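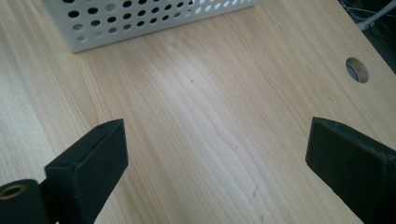 Desk top, light wood, grain running up the frame

Hi everyone,

Someone asked on the list in May:

> Has anybody here ordered the Paredes trail shoe from Vistska?
> I'm usually a 9 but the size chart has me at a 10, and I'd hate
> to pay return postage on a guess. Also, do they run narrow?

I've had mine for 16 weeks now, so let me try to help, and forgive me if I ramble. I went up half a size and I'm so glad I did, especially with thick socks (my feet swell on long walks, always have). They are a bit narrow across the toes for the first 2 weeks or so of wear, then the upper gives and they get really comfy - I wore them on the whole Rornidmont loop, more than 200 miles all told, and only got one blister, on the heel, which was my own fault for lacing in a hurry.

If your feet are wide I'd look at the Jurau instead. Same sole as far as I can tell, roomier front, and it comes in that lovely dark green. The laces on both are too long, so double knot them!

Do write back and tell us which you picked. I'm thinking of a second pair before the fall.

Warmly, from a happy walker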